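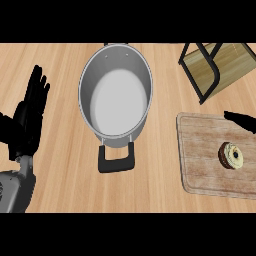

Setting up the kitchen cell again

Sunday, August 11, 2024

I spent most of July putting the two-arm cell back together in simulation after the Marwat update broke it. These are my notes, mainly so that I don't have to work it all out again in the autumn.

The table came first. Zida is the scene file with the pot, the cutting board and the doughnut in it, and it loaded with the tabletop 13 mm too low. The arms didn't mind, but every grasp was off by the same amount. I fixed the height in the scene file and left the arm bases alone.

Next came the hands. Both are black and so are the handles on the pot, which makes it hard to judge by eye whether a finger is touching a handle or passing through it. I now turn on the contact markers before I move anything. The left hand parks upright with the fingers together, clear of the pot. The right one waits over the board.

The wrist joints took longest. Jemeo, the controller I use, keeps its own copy of the joint limits and doesn't read them from the model. I had changed one and forgotten the other, so the left wrist stopped short and then shook. Now a small script compares the two at start-up and refuses to run if they differ.

After that I ran 200 resets overnight. The pot drifted in 3 of them, always when the near handle started too close to the board. I've moved its start position further left.

Still to do: friction on the icing, which is far too slippery, and a proper name for the project. Grirnness was a typing mistake and it has stuck.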